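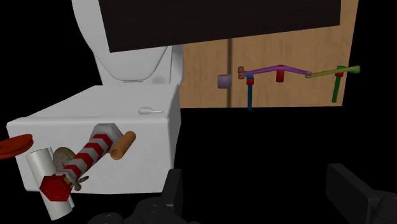

White toilet, lever on the right-hand end.

Search tips Type a word here Go

I put up with limescale for years in our old place on Wernham Road (the water there was dreadful), so here's my routine. Push the water round the bend with the brush first. Pour in 500 ml of white vinegar, add 100 g of citric acid if the ring is a brown one, then go to bed! Scrub in the morning and flush twice. Never mix any of this with bleach, please.

Dust the top of the tank while you're there. I take everything off, wipe with a barely damp cloth and let it dry for 30 minutes before my bits and bobs go back, lighthouse and all.
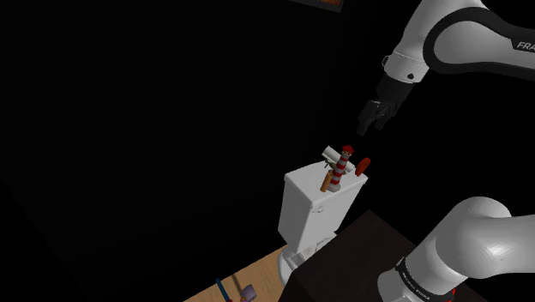 Painted ornaments

Lukewarm water, one drop of washing-up liquid, and a soft old toothbrush for the grooves. Don't soak them. I did that with a little harbour set from Hestine and the red came off all over the draining board, I could have cried. Dab dry with kitchen roll and stand them upright on something flat.

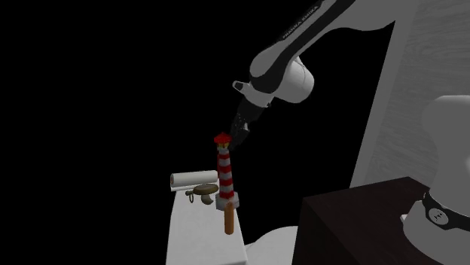 Viktória Magyar wrote in to say that cotton buds are kinder than a toothbrush on old paint, and that she keeps a jar of them by the sink.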